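Flunard Releases Talar 2 Archival Disc Line and Free Burn Verification Software

DETNESS, 23 Jan 2020 - Flunard, a supplier of recordable optical media and drive utilities, has released Talar 2, a line of write-once discs for small offices, libraries and home users who keep long-term backups on disc. The line is sold as single-layer DVD-R and DVD+R, both rated for recording at up to 16x.

Talar 2 replaces the first Talar line, which is no longer made. The new discs use a revised dye and a thicker protective lacquer at the outer edge, where earlier Talar discs showed most of their read errors. All discs carry a matte printable surface and a clear hub area for handwritten labels.

In bench tests at the company's Detness site, sample discs from each production batch were burned on 14 drive models, including older units with outdated firmware. Each disc was then scanned for parity errors over its full surface and read back in a set-top player. Batches with a rising error rate in the last part of the disc were rejected.
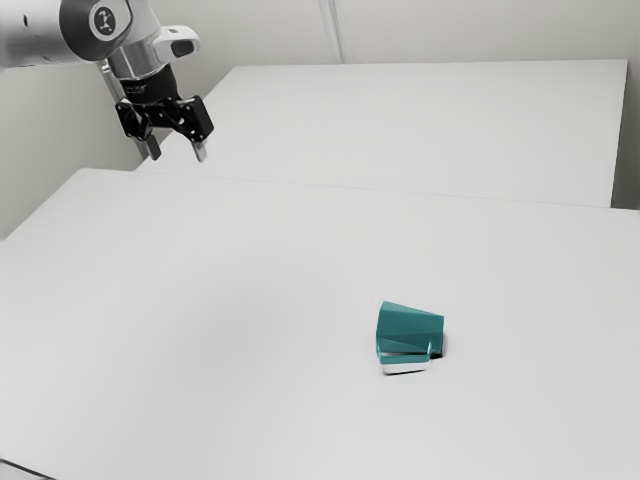 Computer rendering of a robotic arm with a black gripper.

Flunard has also issued version 14 of Mishra, its disc verification program. Mishra compares a finished disc with the source files, records a checksum for each file and saves the results as a plain text log. The new version adds a slow-read mode for scratched media and can resume a scan after the computer has been in sleep mode. It runs on Windows 7 and later. A Linux command line version is in testing and is planned for March.

The program works with discs from any manufacturer. Surface error scans require a drive that reports error counts to the host - many notebook drives do not - but file comparison and checksum logging work with any drive that can read the disc.

Talar 2 discs are available now from Flunard resellers in spindles of 100 and in packs of ten with slim cases. Mishra 14 is a free download for registered users, and existing settings are kept during the upgrade. Owners of first-generation Talar discs can use the program to check their older backups and copy them to new media where needed.

Data sheets with batch test results and a list of tested drives are available on request from the Flunard press office in Detness.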